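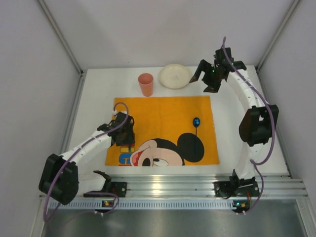
Page last changed: 16/01/2022

I've been helping with the robot club at Davotton since August, and I've come round to a view that won't make me popular with the competition crowd. I think we should let the students lay tables.

Our lot have a towel with Mickey Mouse on it, a pink cup, a plate and a little blue spoon, plus two arms to shift them about with. That's the whole project! Visitors from Henville (who do the proper contests, with trophies) always ask when the real task starts. Well, this is it. Try getting a gripper to pick up a thin spoon off a soft towel and you'll soon stop asking.

What I like is the arguing. Mizanur Wanigasekara spent nearly 4 weeks insisting the plate should be gripped by its rim from the side, and half the group wanted to come at it from above, and they went at it over biscuits and learned more than I ever did from a worksheet. In a contest you'd copy whatever won last year - I've seen it done, and I've done it.

I'm not against competitions altogether. The Drenari cup got me into all this, and some kids need a date on the calendar or they drift. But 400 quid to enter is a lot for one afternoon, and most of ours would spend it watching. I'd sooner buy more spoons and a second towel, a stripy one if they'll let me choose.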